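Home | News | Releases | Artists | Catalog | Contact

5 min read

Clumham Records to Reissue Davon's "Corkano" With Full Sample Credits and the Original Vocal Session

April 23, 2020

Clumham Records will reissue "Corkano," the 12-inch house single by Davon, in November. The new edition restores writing credits that were missing from the first pressing and adds the complete vocal session recorded for the track. It will be sold on vinyl and as a download.

The single first came out as a white label in a run of 297 copies. The sleeve had no names on it apart from Davon's, and the label carried a catalog number and a phone number that stopped working within a year. Over time the record was played on radio, put on several mix CDs without a license, and sampled by other producers who did not know whom to ask. Used copies have been hard to find, and many of the ones that turn up are bootlegs cut from a worn record.

Clumham bought the rights to the Talebi label's catalog last year. Talebi was the small outfit that paid for the first pressing. With the catalog came a set of boxes holding tapes, DATs, invoices and some handwritten session sheets. The sheets for "Corkano" name Ehsan Rashti as co-writer and keyboard player. They also show that the spoken part in the middle of the track, long thought to be lifted from an older record, was written for the session and recorded in one evening.

"People have been asking me for years what record the talking came from," said Rashti. "It didn't come from a record. We had a page of text and a microphone in a hallway. I wrote the chords and about half of the words. I'm glad it will say so on the label now."

The confusion goes back to a second record. A few months after the white label appeared, an unofficial version circulated under the title "Corkano Dub." It used the spoken part over a different bass line and left out the piano. Many DJs heard the dub first and took the Davon single to be the copy. The dates on the pressing invoices in the Talebi boxes show the Davon single was made first. Clumham has reached an agreement with the producer of the dub, who asked not to be named, and that version will be included on the B-side with the correct writing credit.

Transfers and mastering were handled by Trí Vương, who also remastered the first two titles in Clumham's archive series. The mix had been kept on DAT and on quarter-inch tape. The DAT had dropouts in the last two minutes, so the tape was used for the main version. The vocal session was on a separate reel with no label on the box.

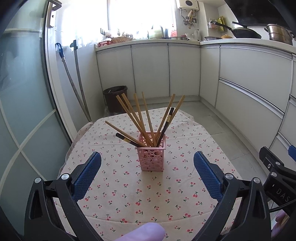
Chopsticks in a pink holder on a small table.

"The tape was in decent shape once it had been baked," said Vương. "There is some hiss in the breakdown and I left it alone. The old vinyl was cut quiet, with the kick drum rolled off a good deal, and people are used to hearing it that way. The new cut is louder but I haven't tried to make it sound like a current record. The vocal reel took longer. It was recorded at a different speed from the mix and we had to work out by ear what the right speed was. Ehsan listened to three versions and picked the one that sounded like the room."

The vocal reel runs to just under 20 minutes. It contains several full takes of the spoken part, two sung choruses that were never used, and some talk between takes. The takes will be presented in the order they were recorded. A short a cappella edit has been made for DJs and will be part of the download only.

Track listing

A1. Corkano (Original Mix)
A2. Corkano (Piano Mix)
B1. Corkano (Dub)
B2. Corkano (Sung Chorus, Unreleased)
Download only: Corkano (A Cappella Edit)
Download only: Corkano (Complete Vocal Session)

The reissue has 6 tracks in total. The Piano Mix was on the white label but was listed there as "Version," and it has been given the title written on the tape box. All tracks are credited to Davon and Ehsan Rashti.

The vinyl edition is limited to 597 numbered copies, pressed at 45 rpm. It comes in a plain black sleeve with a printed insert. The insert reproduces the session sheets and includes a short account of the recording by Rashti. Davon, who no longer performs, approved the master and the insert but will not be giving interviews.

Clumham is also publishing an index of the Talebi catalog on its website. The index now covers more than 4,000 entries, including tapes, test pressings, paperwork and sleeve proofs, and lists the writers and performers named in the paperwork. Several Talebi releases still have no confirmed credits. Singers, players and writers who worked on Talebi sessions and have not been credited or paid are asked to contact the label. Copies of contracts, letters or session notes are useful, but a claim can be made without them.

Royalties from earlier licensed uses of "Corkano" that were held by Talebi have been divided between the two writers. Claims against unlicensed uses are being handled separately and are not covered by this release. Producers who have sampled the record and would like to clear that use can write to the licensing address on the Clumham website. Requests made before the November release will be dealt with at a flat rate.

Ordering

Pre-orders for the vinyl will open on the Clumham website in the fall. There is a limit of one copy per customer for the first week. Record stores can order through their usual distributor, and part of the pressing has been set aside for them. The download will be available on release day in WAV, FLAC and MP3. There are no plans for a CD.

Review copies will be supplied as downloads. A small number of test pressings will be available to radio programs that play vinyl on air. Please state the name of the program and a postal address when writing.

About Clumham Records

Clumham Records is an independent label that reissues dance and electronic music from small and closed labels. Its archive series works from original tapes where they can be found, and each release is issued with full writing and performing credits. "Corkano" is the third title in the series. The fourth will be a collection of unreleased Talebi instrumentals, with a track listing to be announced.

Press contact

Requests for review downloads, sleeve art and the text of the insert should be sent through the press form on the Clumham website. Trí Vương and Ehsan Rashti are available for interviews by phone or email.

38 shares | 4 comments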